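FOR IMMEDIATE RELEASE

Clivitz opens shared bench room in October, glassware included

Small makers get a clean white table and the basics to go with it. No lease, no deposit.

Clivitz, the workshop operator, will open a shared bench room this October. Plain walls, even light, white tabletops. Bookings by the half day, mornings from 8 a.m.

The room is meant for people mixing and measuring at home right now: soap, ink, dyes, cold brew. 170 names already on the waiting list.

"Everyone asked for the same thing. A clear table and a decent beaker," said Estrella Arellano, who runs the room for Clivitz. "So thats what we bought."

Starter stock is 600 pieces of clear glass, mostly beakers, short and tall, plus stirring rods and funnels. Members borrow what they need and wash up before they leave. Breakages get logged at the desk, no charge for the first one.

Tabletops are wiped down between bookings. Shelving along the corridor, not in the room itself, to keep the walls bare and the benches easy to get at.

Half-day rate is $28 for members. Finico, the local ink maker, has taken the first block of mornings. "We have been working off a kitchen counter for to long," said Lourenço Garcia of Finico.

Sign-up opens at noon on launch day, at the front desk or by phone. Tours on request, groups of up to six.

Press contact: Trevor Marchand, Clivitz, extension 715.
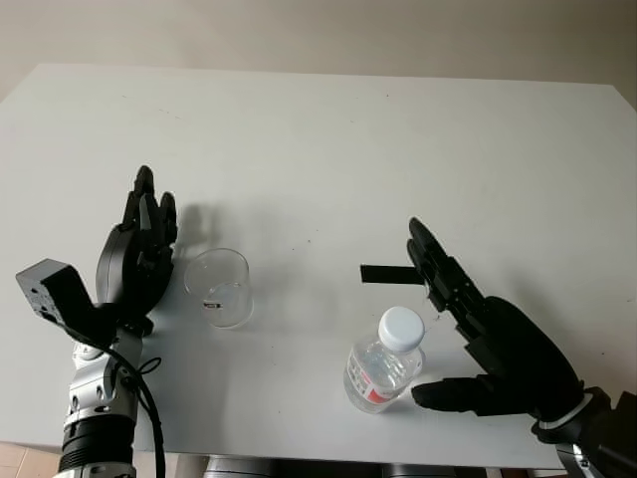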